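Gripper comparison, hand-held units — progress report, 11th March
To: Emiko Minami. From: Sadao Hirano
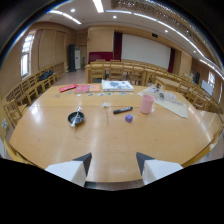 Where we are

Two of the three finger sets done, third one started. Conference table sessions finished for Pulent and Donon. Lei fingers came late, only had them on the tool since Monday so treat anything on Lei as first impressions.

1,194 demos recorded in total against a plan of 1,000. Of those 300 are not usable as they stand, mostly tracking dropouts when the operator turns too fast. We are not throwing them out yet. Tirnano want a look at the raw files first and may be able to recover part of it with the new controller build.

What we tried

Same tabletop tasks for each set: spoon out of the black bowl, marker, small purple cube, pink cup onto the placemat, crumpled plastic bag. Flat stuff is kept for the end of a session — books and the row of little round stickers on the far side. Same operators, wrist camera settings left alone between sets.

Pulent: good on the cube and marker. Cup fine. Spoon handle is a problem, the tips close at a slight angle and it rolls out sideways. Operators learned to come in steeper, so later demos look better than early ones and we should be carefull comparing across weeks.

Donon: softer, slower to close. Best so far on the plastic bag by a long way. Thick books no, opens too narrow. Left finger worked loose twice, tightened, now checking the screws at the start of every session.

Lei: too early. Closes nicely, a bit noisy. One operator likes it a lot, other one does not.

Camera

Stayed with the wide lens. Bends everything toward the edges but the fingers and the object stay in view right up to contact, which the narrow lens did not manage. Glossy table is a nuisance, ceiling light reflections run right across the top and the tracker sometimes hangs on to them. Tried a session with the lights off, window light only, tracking better but the image got grainy. Not decided. Matte cloth over the whole table is the cheap option and I would like to try that before we spend on anything else.

Problems

Calibration drift on the second tool, had to redo it 3 times. Cause not found. Spare encoder ordered, no delivery date.

Battery life shorter then the spec sheet, we swap at lunch.

Next

Finish Lei, full task list
Rerun spoon task on Pulent with with the steeper approach from the start
Matte cloth test
Send raw files to Tirnano

Need from you

OK to keep the room past the current booking. And a yes or no on a second Donon pair — if we wait on that the arm tests slide, and October is already tight.

Numbers per task to follow in the spreadsheet once Lei is in.

S.H.

We use cookies to improve your experience on this site. By continuing to browse you accept our use of cookies. Accept all / Manage settings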